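4. What the assistants did with the time-outs

4.1 Who speaks first

We had expected the time-outs to be the dull part of the recordings. Most of the coaches we spoke to before the season told us that a time-out in handball is a minute for drinking, breathing and hearing the head coach shout the name of a play. What we found in the four clubs was much richer than that, and we want to spend some pages on it, partly for what it says about assistant coaches in general and partly for the sheer pleasure of listening to people who are good at something difficult.

The set used in this section is made up of 100 time-outs from the home matches of Grillus, Londska, Wolde and Sikis. Each was written out in full, with pauses, overlaps and the names of players replaced by shirt positions (left back, pivot and so on). Where two people spoke at once, both lines were kept. Faith Rweyemamu did the first pass and Beat Mösli the second, and any line they read differently was played again with both of them in the room until they agreed or marked it as unclear.

The first thing we looked at was the opening turn. At Grillus and Wolde the head coach opened nearly every time-out, as tradition would have it. At Londska the assistant did, and this was plainly a settled habit: the head coach would stand back with arms folded, let the assistant deal with the defence, and then step in with one instruction for the next attack. Players at Londska told us they liked knowing what order things would come in. One of the wings put it very nicely: "First I hear what went wrong behind me, then I hear what to do in front of me." Sikis was the odd one out. There the opening turn often belonged to a player, usually the goalkeeper, and the two coaches answered her.

4.2 Short talk and long talk

In 13 of the time-outs the assistant said nothing that could be heard on the recording. We were tempted at first to treat these as empty cases and leave them out. We are very glad we kept them! When we went back to our match notes, several of these silent assistants had been busy the whole time, walking round the outside of the huddle and touching one player on the shoulder, or holding up a small board for the two backs while the head coach spoke to everyone else. A study that works only from sound would miss all of this, and we suspect that some earlier work on coach talk has made assistants look more passive than they are.

When assistants did speak, they tended to be brief. The typical turn was a position, a verb and a direction: "Pivot, stay high, left side." Head coaches spoke in longer stretches and were more likely to explain. There was one lovely exception, the assistant at Wolde, who asked questions. She asked them quickly and she waited for the answer, even with the clock running, and the players answered her in whole sentences. We coded 15 of these question turns, and in most of them the answer changed what the head coach went on to say. That is a remarkable thing to hear in a noisy sports hall with the drums going.

We should be careful here. Wolde had an older squad than the other clubs, with several players who had coached youth teams themselves, and it may be that questions work there for reasons that have little to do with the assistant. We also have no recordings from away matches, where the huddle is often pushed closer to the home crowd and everything has to be shouted.

4.3 Blame after a bad run

Our interest in this topic began with a loss. Londska went out of the regional cup in December after leading at half-time, and within a day the talk around the club had turned to the assistant, who looked after the defence. Parents, former players and at least one sponsor held that the collapse was his doing. The head coach, who had picked the side and called the time-outs, came in for much less criticism.

It would be easy to say this was unfair and move on. We wanted to know whether the recordings could say anything useful about it, so we listened closely to the time-outs from the league matches that followed, comparing them with those from the autumn. The change is striking. Before the cup match the assistant opened confidently and gave one or two points. After it, he gave more points, faster, and hedged them: "maybe", "if you can", "try, if it's there". The players began to look to the head coach while he was still speaking (this is from the match notes again). By the last third of the season the head coach had taken over the opening turn, and the old order the wing had praised was gone.

In interview the assistant was open about all this. He said he had felt watched, and had started to coach for the people behind the bench. He also said the extra points were a kind of insurance, so that whatever happened next he would have mentioned it. We found this one of the most honest and helpful remarks in the whole project, and it gave us a name for the pattern, cover talk, which we use from here on.

Cover talk turned up in the other clubs too, though less strongly. It appeared at Grillus during a run of defeats and faded when results picked up. At Sikis we could find only 6 clear cases across the season, and all of them came from the head coach. One possible reading is that a huddle opened by a player leaves less room for it: the goalkeeper has already said what she sees, and the coaches have something definite to reply to. We like this reading a great deal, but one club is thin ground to stand on, and the Sikis goalkeeper is by every account an unusual talker.

Figure 1. Two-fingered gripper over a green floor (computer rendering).
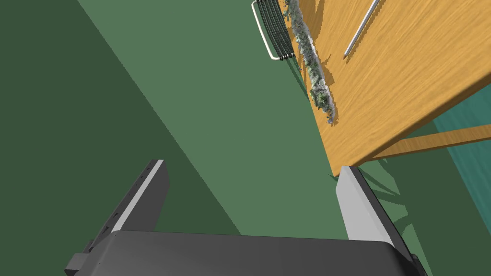

The next step is to see whether the order of speaking can be changed on purpose. Two of the four clubs have agreed to try a player-first time-out in their friendly matches, with the assistant second and the head coach last, and to let us record the lot. If cover talk drops off in those matches, even when the scores are poor, we would have good reason to think that the shape of the huddle matters as much as the nerves of whoever is speaking in it. Section 5 sets out how the friendlies will be chosen and what we will ask the players afterwards.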